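5 November 2022

Home, shoes off, tea going cold. We did the final walk-through at Haugland today and I think I finally believe this wedding is happening! Maj-Britt Kvam (my maid of honor, and the bossiest woman alive) made me sit in every corner of the hall to check who could see the head table. The back left is terrible. Sorry, cousins. 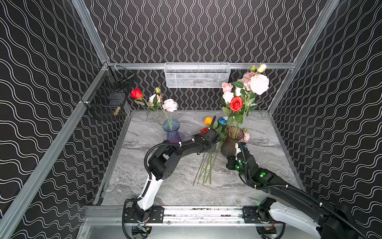
So we're swapping two of the long tables for round ones, and that means redoing the seating chart I finished in September and swore I'd never touch again. We sent out 251 invitations and have 193 people coming, with 3 still dithering. One of them is Stellan's uncle, who wants to know if there'll be herring before he commits.

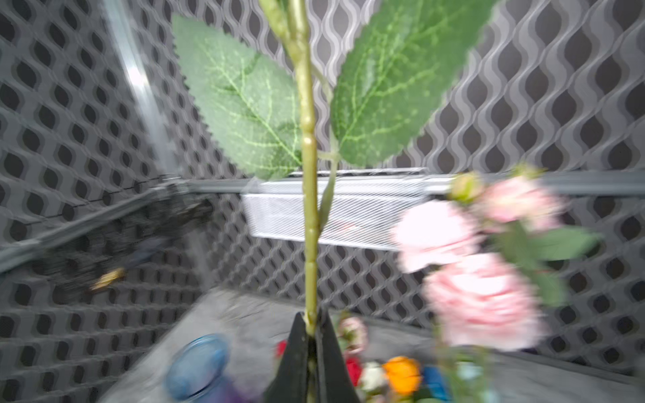 Then the music. Stellan Lunde, love of my life, still wants Bemus to play our first dance live, and they only know the fast version. We tried it in the kitchen and I stepped on him twice – he says four times. We may just sway and hope the band gets the hint.
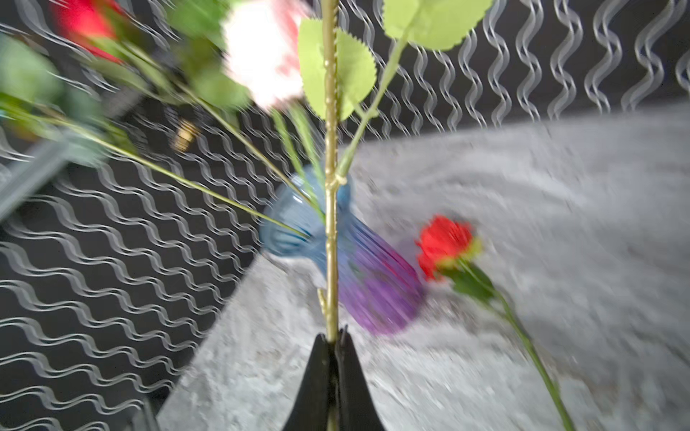
Leaves and stem, up close

Muko called about the cake and they can do the lemon layer after all, hooray. The deposit is another 100 on top of what we already paid, so I moved it over from the shoe money. I'll wear the old silver ones, they don't pinch.

My mother phoned right after, with the same thing she asks every night.

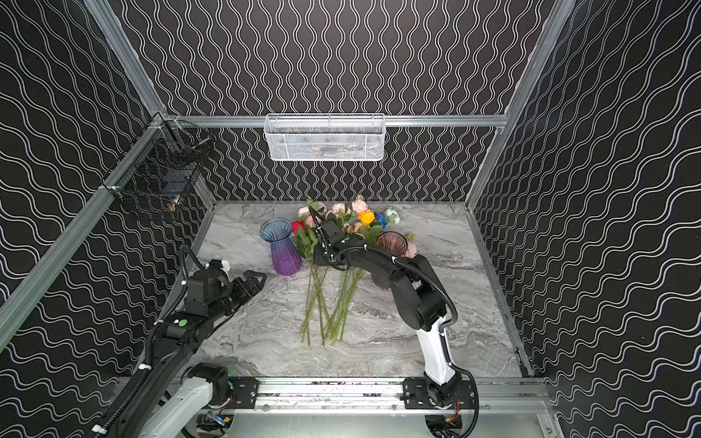
Are you writing your own vows or using the standard ones?

We're writing our own, and mine are half a page so far, mostly crossed out. Stellan won't let me peek at his. Must call Uvunent tomorrow about the chair covers.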